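July, bench notes, hold-up button returns from Skenwood branch

Picked up at 8:40. One teller button, one bill trap, one relay card, all pulled after the robbery at the Skenwood branch. The branch says the teller at window 2 pressed the button and took the trap bill from the drawer, and the alarm log has a single event. Two were expected. Insurer wants to know which device sent it. Mieke Baert has the log printout, I have the hardware.

Button first. Amaral two-finger type, both plungers must travel before the contact opens. Housing intact, no pry marks, screws original. Contact resistance closed: 234 milliohms. High for this type but still far below what the panel would read as a change. Cleaned nothing. Photographed the contacts before cycling.

Cycled by hand on the Clalteck panel, same firmware as the branch. 41 presses, full travel, 41 events logged. Then short presses, plungers down and released as fast as I could manage. Misses start to appear. Put the scope on the loop to get actual open times. Shortest opening that logged was 548 ms. Everything under that was dropped. The panel input is set to a slow response, probably left over from the old door contacts on the same card. Hold-up inputs should be on fast response and the button should latch. This one has the latch tab snapped off. Break surface is dull and has lint in it, so I don't think it broke on the day. Can't put a date on it.

Bill trap. Spring clip, insulated by the bait bills, closes when they're pulled. Stays closed until someone resets it, so response time doesn't matter. Tripped on every pull. Wiring goes to the same zone as the button through the relay card. Two devices, one zone, one event until restore. That explains the missing second line in the log without anyone being wrong about what they did.

Relay card: Kalline, older revision. Pull-in normal, release slow, 927 ms from loop close to contact release. Swapped the relay for one from stores and release dropped to what the sheet gives. Kept the old one in a bag with the card number on it.

Where it stands: log event fits the trap. A quick press on an unlatched button would have gone unrecorded at that input setting. It would also have gone unrecorded if the trap was already tripped. I can't separate those two from the hardware. Mieke to ask for the drawer camera times.

To do:
Read back the input settings for the other windows before anyone edits them.
Check latch tabs on the spare buttons in stores.
Draft report, leave the 234 reading in.

Replacement button, open point. The new type latches mechanically and the teller gets no confirmation, correct for a device under a counter, but the service tech needs to see latch state during a test. I'd put the indicator underneath and have it live only in test mode. The green strip on the underside of the white arm in the photo is the look I'm after: short, horizontal, bright. Ask Amaral if the lower shell has room for a strip, otherwise a single LED by the cable entry.

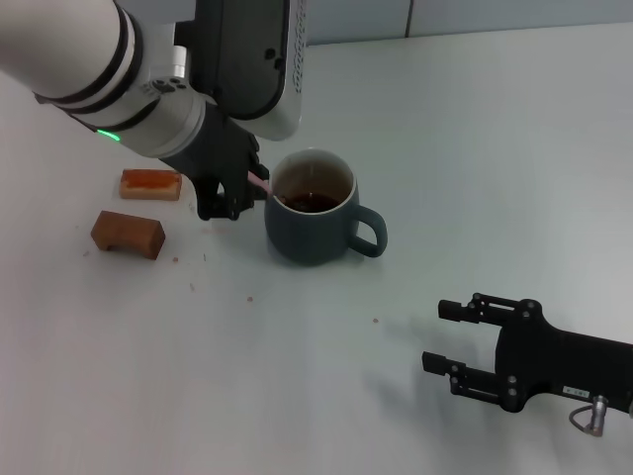
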